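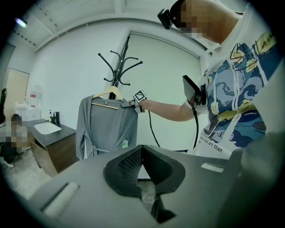

Norkdale Clothing Swap: Frequently Asked Questions

Print this page
E-mail this page

What is it?

You bring clothes you no longer wear. You take home clothes somebody else no longer wears. In June you may well bring those back, and we'll pretend we've never seen them.

Where and when?

Almont Hall, on Quinlan Street, Friday 27 April 2018. Drop-off opens at 4 pm and swapping starts at 6. The side door sticks. Push it, then push it as though you mean it.

How many things can I bring?

Up to 15 pieces. We used to have no limit, and then a household arrived with a trailer.

How do the tokens work?

One token per accepted garment. Coats, suits and anything long and woolly earn two, and cost two to take. Tokens are cardboard, have no cash value, and can't be saved up for next time. A man once presented 3 of them from a swap held under the previous management. He was very polite about it and so were we.

What do the coloured tags mean?

Green is one token. Yellow is two. A white tag means it's been put aside for mending and you can have it for nothing, provided you own a needle and have a realistic view of yourself.

What won't you accept?

Underwear, bathers, single socks, and anything with a work logo from an employer you've left on bad terms. School uniforms go to the school. Wedding dresses are fine, but please don't tell the sorting table the story. They have a queue.

Does it have to be washed?

Yes. "It's only been worn once" isn't a wash.

I've got T-shirts with things written on them. Are those all right?

If you'd wear it in front of your nan, bring it. If it's from a fun run, bring one. The district already holds more fun run shirts than it has runners.

Can I try things on?

There are two change rooms, both made of curtain. The mirror in the left one is kinder, and the wait for it is accordingly longer. Plenty of people just pull a cardigan on over what they're wearing and ask a stranger. Strangers at this event are candid.

Can I put something aside while I think?

You can hold it in your arms for as long as your arms last. Hiding it behind the tea urn doesn't count as holding it, and we check behind the urn.

My partner has brought in something of mine by mistake. Can I get it back?

Before 6 pm, yes, ask at the desk. After 6 pm it belongs to whoever has hold of it, and you'll need to negotiate. We don't mediate.

Are there kids' sizes?

Yes, on the low racks near the stage, from size 2 up. Baby clothes are in the tubs, unsorted, because we tried sorting them once and have our health to think of.

What happens to the leftovers?

Last swap we had 182 pieces left at closing. The good ones are boxed for June, and the tired ones are cut into rags for the Flekel Bike Workshop, who aren't fussy about necklines.

Is there parking?

Behind the hall, on gravel. Don't park across the bowls club driveway. They have a list, and a long memory.

What does it cost?

A $2 coin on the door, for the hall hire. We can't break a fifty.

Who do I talk to?

Terence Pickering for drop-offs and racks. Rostislav Pešek for mending, zips and buttons, of which he has a jar of 500 and strong opinions on all of them. Both are at the hall from 3 pm on the day.

Print this page
E-mail this page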